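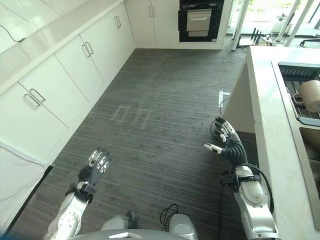
Hurndale, Sunday, October 16, 2022

Kitchen layout and fitting > Dishwasher loading and aisle clearance

veloso_k
Gloss white handleless was ruled out early, so we have flat gloss doors with silver bar handles, dark gray wood-grain floor, white stone tops. Main sink is in the island. The open question is the dishwasher. Budget is 900 for the machine, installed. With the door down, how much standing room do you want in a narrow aisle?

granitepete
Measure from the front edge of the open door to whatever is opposite. Ignore the closed figure on the plan. I have 1,000 mm between runs and the door takes more than half of it. You load from the side or you don't load.

veloso_k
Side loading is fine with me. The lower rack has to come all the way forward, though. Plates on edge toward the middle, mugs beside them.

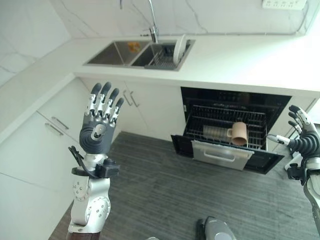

Mugs go upside down for the wash. The rack wire is black, and coated wire chips if you drag stoneware across it. Lift and place.

Anjani Kwok
Disagree on mugs in the lower rack at all. They belong up top. The lower spray arm is aimed at plates and pans, and light items shift.

granitepete
Depends on the machine. My Nallon has a low-pressure zone on the right side and mugs sit there without moving. Granano does the same on the wide model.

Anjani Kwok
The wide model was 3,179 when I priced it in August. That is outside the stated budget.

veloso_k
It is. The slimmer Granano was 549 plus fitting, so that is the likely choice. Next item is tall cabinets. I want one full wall of them facing the work side, with the seams lined up and the baseboard in one straight line. Small pulls on the upper doors, larger ones below.
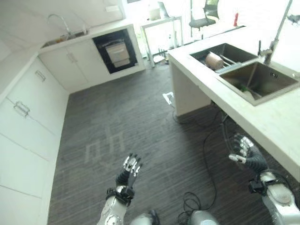

Teresa Falcão
Check the door swing before you commit to a full wall. Tall doors and a dropped dishwasher door can't both be open in a narrow aisle, and you will want both when putting plates away.

veloso_k
Plates would go in the lower cabinets, so the tall ones stay shut while unloading.

granitepete
Then put the hinges on the side away from the machine anyway. Costs nothing at order stage.

Anjani Kwok
Agreed on hinges. Still no on the mugs.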